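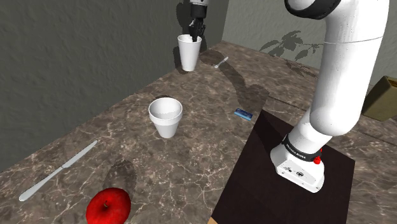
We went to the Clomthorpe stone yard open day in October because we are choosing a worktop and had got tired of looking at samples the size of a biscuit. The yard opens its gates to the public once a year and lets you walk through the slab store, the saw shed and the polishing shop. My wife had it in mind to find something brown with pale cream veins, where the veins run in all directions and look like a net, and I wanted plain dark grey. A pattern like that looks very different over a full length of counter than it does on a sample, and a dark grey-green wall beside it changes it again. We took a paint card with us for that reason.

Parking was in the field next to the yard and cost nothing. There was a queue at the gate at ten but it moved quickly. You are given a hard hat, a yellow vest and a sheet with a map on it. Children under eight are not allowed in the saw shed, so families were taking turns.

The slab store is the main thing to see. Slabs stand on edge in long steel racks under a roof with open sides, and it was cold in there. A board by the entrance said there were 953 slabs in stock that morning. They are sorted by stone type and then by block, so that slabs sawn one after another from the same block stand together and you can follow a vein from one to the next. Each has a paper label with the block number, the thickness and a letter for the price band. The prices themselves are on a list at the desk. We asked about a brown marble called Bitov and were told 2095 pounds for a full slab, before cutting and fitting. Marble marks if you leave lemon juice or vinegar on it, and the man at the desk said so before we asked.

Tours of the saw shed went every half hour. Ours was led by Subira Magesa, who runs the cutting side. The big bridge saw was working on a granite slab while we watched, with water pouring over the blade. She had to shout. She showed us how they lay a long counter out so the joint falls where it will be noticed least, usually at the sink or the hob, and how the two edges are matched with a coloured resin. A seam in a dark stone shows as a thin line whatever they do. In a busy veined stone the eye has more else to look at, but the veins will not meet across it unless both pieces come from neighbouring slabs, and you pay for the waste.

The polishing shop was quieter. Montserrat Urquijo was finishing an edge by hand with a set of pads, going from coarse to fine, and let people feel the stone between each one. The difference between the last two pads was hard to see but easy to feel. She has also been repairing a fireplace from the old Mwakalinga house on the hill, which was in eleven pieces on a trestle.

Food was in a marquee. Tea was a pound and the bacon rolls had run out by half past twelve, so we had cheese. The offcut sale was behind the marquee and was the busiest part of the day. We bought a piece of slate for 15 pounds to stand the kettle on. Someone ahead of us filled the boot of an estate car, and it was very low at the back when it left.

There was a small stand for a sealer called Risus, with a leaflet and a free bottle. We have not tried it yet.

The toilets are in the office block, up a flight of stairs, and there is no lift. The ground in the slab store is rough gravel, hard going with a pushchair. Allow two hours, or three if you want the saw shed tour as well. We have asked for a quote on the Bitov and on a dark grey granite, and the yard said it would send both within a fortnight.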